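Bench Rules, Round Two

Tuvel floor newsletter, December

Quick one because the print deadline is at 4 and I still have two reports open. The arm stations have new house rules. They're on the wall by the Clollidora bench and in the shared folder, but going by the sign-off sheet most of you haven't opened either. So, the short version.

Log before you power. Station, operator, task name, what's on the table. Every time, even for a two minute check. We went back through 122 sessions from the last quarter and 39 had no object list at all. Can't compare runs if we don't know what was out. Sivaprasad Chettiar did the going-back-through, be nice to him.

Speed. Anything new starts at the slow setting, 6 clean passes, then you can ask to move up. Ask, meaning a person, meaning Rakiya Sani or me. A sticky note on the monitor isn't asking.

Stop buttons. Know where yours is before the arm moves. Press it once at the start of shift, check that the arm really holds, reset, write it down. Both arms, if it's a two-arm station. Yes, even if you did it yesterday.

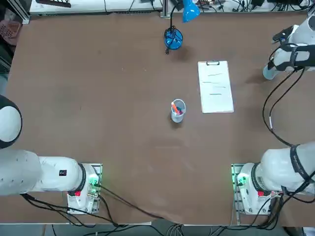

Cables. This is the one that got the most comments at the Robichaud visit and fair enough. Nothing across a walkway. Slack gets tied back at the base or run through the floor cover, and the cover order is in (800 mm lengths, should fit every station without cutting). Until they arrive, walk the long way round and don't step over. Same for hanging loops near the wrist: move the arm through its full reach by hand first and watch what snags.

Props. Only what the task sheet lists. Pens, cups, lamps, clipboards are all fine if the sheet says so. Your coffee is not on the sheet. Corded stuff gets its cord routed away from the gripper side, and goes on the sheet as corded so that the next person knows.

Hands. Out of reach of the arms while they're live. If somthing tips over, stop, fix, reset, note it. We'd much rather lose a run.

Near misses go in the Zutbridge form, same shift. Two lines is plenty, names optional. We had a few good ones last month and the fix for the loose mounting bolts came straight out of those, so keep them comming.

Still undecided: whether visitors need the full briefing or the short one. Rakiya has a draft of the short one, ask her for a copy and send comments before the break.

Sign-off sheet is on the clipboard hook by the door. Initials next to every rule please, one big squiggle down the page doesn't count.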